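Switches and Control Boxes: Bench Gallery

Mustix rebuilds small control stations, the kind with two or three buttons and a knob that you find bolted next to a pump or a conveyor. Most of the work is dull. Old switches come out, get looked over, and either go back in or go in the scrap bin. This page collects notes from the sorting end of the job. Click any entry for the parts list.

The first batch of the year came from Gasemwood in May, 34 boxes in three crates. Every one had the same layout, and most had the original legends still readable. We kept the screws with the boxes they came from, in paper envelopes, and it saved a lot of trouble later.

Sorting is done on a felt-covered table with shallow plastic trays. The felt keeps small parts from rolling and doesn't scratch the face plates. Trays with a raised rim are worth the extra money. We tried flat sheets for a while and lost contact screws every day. 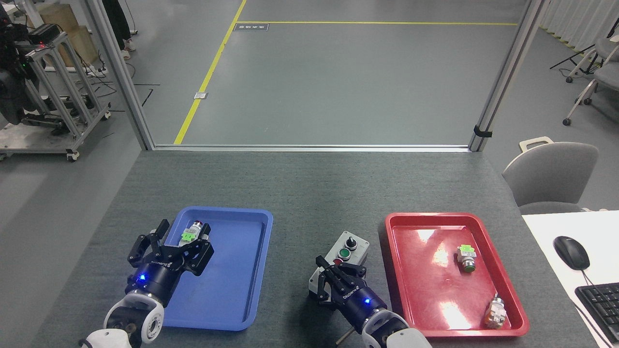 Blue tray, red tray, and a gray control box with a selector knob and a green and a red push button. Two switches are in the red tray, one upright and one on its side.

Push-button switches of this type come apart into an operator, a collar and the contact parts. Check the contacts first. If the plastic has gone brown near a terminal, don't bother with the rest. A light haze on the metal can be cleaned off, but pitting can't.

The knobs are harder to find than the buttons. Rotary selectors wear at the detent, and a worn one will sit between positions without clicking. We turn each one through its full range 24 times before it goes back in a box — slow work, but it catches the weak ones. Out of the Gasemwood batch, 8 selectors were replaced.

Face plates get washed in warm water with dish soap and dried flat overnight. Solvent takes the printing off. We ruined a plate that way and had to engrave a new one.

The Olaniyan batch is next. These are larger stations with a key switch at the bottom, and several arrived without keys. If you have a spare set for the older Lillell enclosures, please write to the shop address. We will pay postage.

Finished boxes are bagged with a tag showing the date and which contacts are fitted. Normally open contacts are listed first on the tag, then normally closed. Spare contact blocks go in the same bag, taped to the back of the box.

Page updated August 28, 2011

Back to gallery index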